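Flivus Desk Set – Setting Up
Section 3: Pen and Cup

Before you start

Clear a space on a table and lay a white sheet over it. Small parts show up well against white, and the sheet keeps the wood from getting scratched. Put the round wooden cup near the back.

1. Take the dark pen out of its sleeve and wipe it with a dry cloth.

2. Hold the pen upright by its gold section. Check that the cap is pushed all the way on.

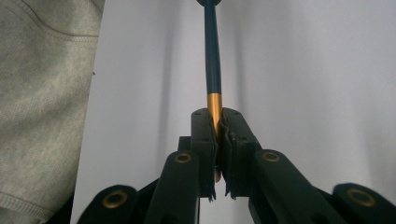 3. If the cap is loose, press it straight down until it stops. Do not twist it.

Note: Pens from the Vikov series have a longer cap. See page 9.

4. Look along the dark shaft for marks or dents. Turn the pen slowly under a lamp – fine scratches only show from one side.

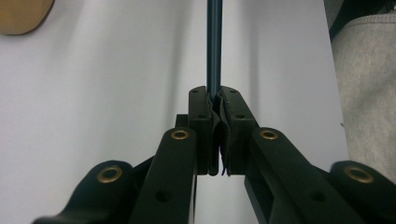

5. Wipe off any fingerprints. Use no alcohol or polish on the finish.

Caution: Do not squeeze the shaft with metal pliers.

6. Lay the pen down flat and keep the cup within reach.
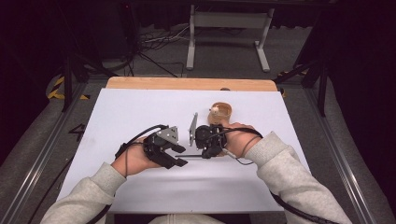 7. Stand the pen in the cup with the cap up. If the cup tips, move it to a level spot.

Spare caps can be ordered from Soliman, part 83.

Text revised May 2023, F. Papadakis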